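Govness Community Archive: progress report to the Horrocks Fund
Period: second four months of the grant
Prepared by Ngaio McAlister, project lead

1. Where we are

The grant pays for cataloguing, repackaging and part-digitising the Govness parish and mill collection, and for opening it to the public on a regular basis. We are on course with the cataloguing, ahead on the repackaging and behind on the digitising. The opening hours began in September as planned.

The catalogue now holds 811 entries. Most of these are single items, but a bundle of letters tied together by the person who kept them has been entered as one record, with the individual letters listed underneath. We changed to this method early in the period. The old way gave every letter its own number and readers lost track of which ones belonged together.

The mill wage books are finished. The parish magazines are finished up to 1970, the year the magazine changed its size and title. The later run needs its own series, and Keith Tawhiri has started on it.

2. Storage and repackaging

All of the loose papers from the vestry have been moved into folders and boxes. Rusted pins and paper clips have been taken out. Where a clip had left a mark on something important we made a note in the record, so that nobody later takes the stain for part of the document.

The glass negatives remain the most awkward part of the collection. They are upright in padded boxes, on the lowest shelf, and each box carries a weight label. Four plates are cracked and have been put between sheets of card until we can have them looked at. We have asked Vidico for a price for copying these first, ahead of the rest.

Small flat items such as tickets, receipts, membership cards and funeral cards do not sit well in full-size boxes. They slide to the bottom and bend. For these we want shallow drawers, and the furniture line of the budget has been set aside for that purpose.

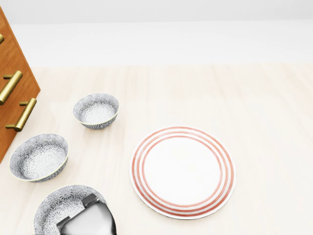
Wooden cabinet with brass drawer handles.

We have not yet placed the order for drawers. The joiner we first spoke to could not start until after the grant ends. A second price has been asked for and we expect to decide before the next report. We would prefer to buy one good unit with a proper lining than several cheap ones, and this can be done within the sum agreed. If the final price is higher we will come back to you before committing anything.

The damp reading in the north corner of the store is still higher than we would like. The gutter outside was cleared and the reading dropped, then crept up again after the heavy rain. No papers are kept against that wall. The building's owners have been told in writing and have agreed to look at the pointing.

3. Digitising

This is the part of the work that has slipped. The plan was to have all the wage books copied by now. We have copied the first eight and stopped there.

There were two causes. The scanner supplied with the Herkach software would not save files at the quality set out in your guidance, and it took several weeks of letters and calls to get the right settings. We then found that the bindings on the later wage books are too tight to open flat. Pressing them down on the glass would have split the spines, so they will have to be photographed from above on a cradle.

Keith has built a cradle from foam wedges and it works well for the thinner books. The thick ones need a bigger version. He is making this now and the materials cost very little.

The eight copied books have been checked page by page against the originals. Two pages had been missed and were done again. File names follow the catalogue numbers, and copies are kept on a second drive away from the building.

4. Opening hours and readers

The reading room is open on Sunday afternoons. We chose the day after asking people at the mill reunion what would suit them, and it has brought in families as well as the regular local history readers.

Readers are asked to use pencil, to leave bags by the door and to look at one folder at a time. 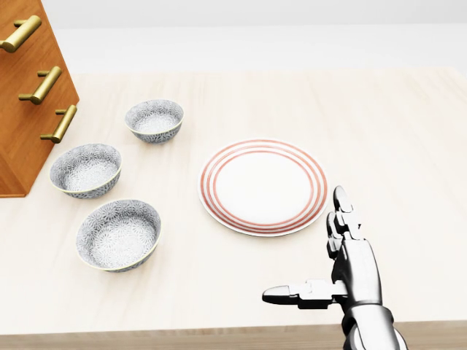

The one-folder rule caused some grumbling at first from people used to spreading everything out, and it has been kept because papers were going back in the wrong place. It is now explained on the sheet that readers fill in when they arrive, and there have been fewer complaints.

The most common request is for family names in the wage books. The second is for house histories, particularly the terraces behind the mill that were pulled down. We hold very little on these. A reader has offered to lend her mother's rent books for copying and we have accepted.

Several visitors have given names to people in the unlabelled works outing photographs. We record the name, who gave it and how sure they were. Where two visitors disagree we keep both names.

5. Money

Spending is below the forecast for this point in the grant. The gap is made up of the furniture, which has not been ordered, and the copying of the glass negatives, which is waiting on the price from Vidico. Boxes and folders cost slightly more than planned because the price rose between our application and the first order. We have covered this from the stationery line. A full statement is attached separately.

6. Next period

We plan to finish the larger cradle and return to the wage books, starting with the ones most often asked for. The drawers will be ordered and the flat items moved into them as soon as they are in place. Keith will carry on with the later parish magazines.

We would like your agreement to one change. The application promised a printed guide to the collection. Readers have told us they would use a searchable list far more, and the catalogue could be put online for less than the cost of printing. We would still produce a short leaflet for people who do not use a computer. If the Fund is content with this, please let us know in writing so that it can go on the file before any money is moved between headings.

Ngaio McAlister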